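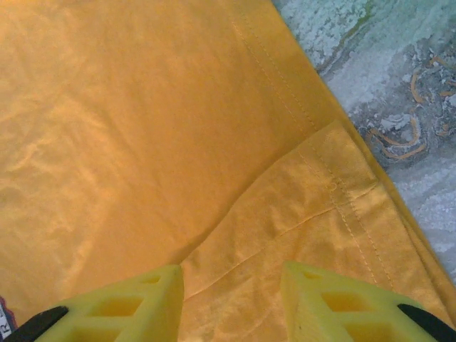 Folding is the one household job judged entirely by people who will never open your drawers. My aunt swears by thirds, my flatmate Jade Heywood by the roll, and I have paid 15 quid for a Kokier folding board that now lives behind the fridge. Cotton ignores all of us. Lay out something the colour of marigolds, turn one flap over, and the flap comes up more puckered than the cloth beneath it, with a crease across it that no method asked for. I say stop at one fold. It's going to be worn under a jumper until October anyway.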